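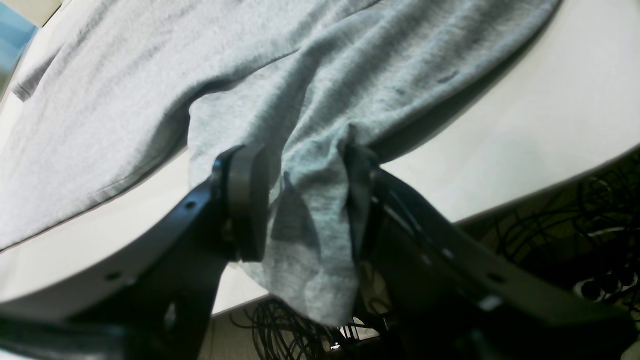

Folding Diary: Gallery 3

Home | Projects | Gallery | Notes | Contact

Search this site
Go

Hi again! I've been teaching our arm to grab laundry by the wrist camera alone, and the gray top up there is my favorite test piece — soft, saggy, a total pain. The pads have a good thick bunch of it over the table edge, just the kind of grip I was after.

The method is pretty simple. Dalal Zein and I guide the arm by hand for 30 grabs, train on those, then let it try by itself. We're at 303 tries so far, and the new policy (we call it Amama) drops the cloth a lot less than the January one did. Hems are still hard — it likes a fat fold much better than a thin edge. More shots once I've sorted them!

Recent posts
Amama vs. Cliston: first numbers
Why I gave up on the overhead camera
Towels, 38 ways
Notes from the Ondberg demo day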